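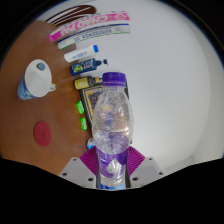 Water bottle with a purple cap, tabletop behind.

Call for participants: The Side Table Study
Reselero household research, Dubey office
Posted Jan 26, 2024

We are looking for people who have a small table at home that collects things, and who are prepared to leave it alone for a while.

If you have read a magazine in a waiting room, you will have met the claim that a clear surface makes for a clear head. You will probably have met the follow-up too, the one that says everything needs a home, preferably a basket bought for the purpose. We have read a good deal of this advice and would like to know what it rests on. So far the answer seems to be other advice. Our own questionnaire last August drew 1311 replies, and while most people told us they felt they ought to clear their tables, very few could say what had gone wrong on the occasions when they didn't.

We don't put much weight on that questionnaire, by the way. People fill in forms about tidiness in the same spirit in which they tell the dentist about flossing. That is the main reason for doing something slower and duller in people's homes.

What the study is about

The subject is the table that was bought for one thing and is used for several. You sit at it with a drink, and along the back there is hand cream, a couple of boxes and whatever came out of the bag. Tidying guides tend to treat such a table as a failure of will. Our suspicion is that a lot of them work perfectly well, and that the row of bottles at the back is there for the simple purpose of being reached. We may be wrong. A table can also be a place where things go to be forgotten, and we would like to be able to tell the two kinds apart without asking the owner to confess.

We want to find out which items get used where they stand, which are moved to make room and put back, and which are only ever dusted round. We are also interested in what happens to a drink on a crowded table. Coasters are a particular point of disagreement in our office. Some of us think they protect the wood. Others think their chief use is to mark out a bit of table that nothing else is allowed to stand on, which would be a more useful job than the one they are sold for.
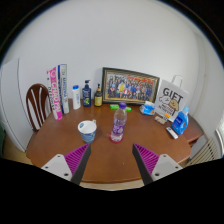

Bottle on a red coaster, paper cup beside it, bottles and boxes along the wall.

A table like this one would suit us very well. Pump bottles, packaging and a framed photograph share the back, and the drinks stand further forward. A decluttering guide would have the boxes in a cupboard and the picture on a hook by teatime. We can't see that this would help anyone wanting a drink of water or some lotion, but it is the sort of question we would like to settle by watching what people do.

Please don't go out and arrange a table to look like it. We had that in the pilot. One kitchen had been supplied with a set of matching jars the evening before our visit, with the labels turned to face the door, and we learned nothing apart from the price of the jars.

Who we need

We need 100 households in and near Dubey or Zundel. You can live alone or with other people, own your home or rent it, and be as tidy or untidy as you like. We would be glad of some tidy people. Studies of clutter attract those who feel bad about theirs, and the results then tell you how people who feel bad about clutter feel about clutter.

Your table should be small enough that you could reach across it from a chair. Round, square, wooden, painted, wobbly, all fine. It should stand against a wall or in a corner, and there should be things on it in ordinary use. A desk used for paid work doesn't count, and neither does a dining table that seats the whole family, as these are cleared on a timetable of their own.

Everyone in the household has to agree to take part. Anyone under eighteen may live there, naturally, but we won't ask them questions or write down what they do.

We can't take people who sell storage products or who write about tidying for a living. Nothing personal. You have a view already, and so do we, and there's only room for one lot of that.

What you would be asked to do

For the first part you carry on as normal and keep a short diary in the Motutell booklet, which we send you on paper. Each evening you note anything that arrived on the table, anything that left it, and anything you picked up and put back. If nothing happened, write "nothing". We mean this. A booklet full of lively entries makes us suspicious, and a blank page is no use to us either, as we can't tell a quiet day from a forgotten one.

For the second part, half the households will be asked to clear the table completely and wipe it down, then to put back only what they find themselves wanting. The other half carry on as before. Which half you are in is drawn by lot and we can't swap you, however much you were looking forward to a clear-out.

There are 2 home visits, one at the start and one at the end. A researcher looks at the table, makes a sketch of where things stand, and asks about them. Typical questions are when you last used the hand cream, whether the cup is on its way to the bin, and who put the photograph there. You are welcome to say you don't know. We are also happy to hear that you think the question is daft, and will write that down.

We don't open drawers or cupboards, and we don't look in other rooms. Medicines and letters may be put away before we come. If you do put something away, please tell us there is a gap, without saying what it was.

What you get

Each household receives £100 in shopping vouchers, paid after the second visit. If you stop before then, you will be paid for the part you did. You don't have to give a reason for stopping.

You won't get advice. Participants in the pilot asked for tips at the end, and we had none that we would have trusted ourselves. You also shouldn't expect to feel calmer. It is possible that those in the clearing group will, and it is possible that they will spend a fortnight fetching the moisturiser from the bathroom. We have no stake in which.

Who is paying

Reselero is paying for the study out of its general research budget. No maker of furniture, baskets, boxes or cleaning products has put money in. One offered, on condition of seeing the results first, and was thanked.

Your booklet is stored under a number. Sketches of your table may appear in the report, but anything that could point to you is left out, including names on packets or what's in a picture frame. If the results are dull we will publish them anyway.

How to apply

Write to the Side Table Study at the Reselero office in Dubey, or leave a message at the Zundel desk. Tell us the following, in a few lines:

Where you live, roughly (the nearest main road will do)
How many people live with you
What the table is mostly used for
What is on it at the moment

Write the list for the last question before you tidy up. If you have already tidied up, say so. It won't count against you, though we would ask you to wait a week and write the list then.

No photographs at this stage, please. We will reply to everyone, including those we can't take, and first visits will be arranged by post or telephone as places are filled.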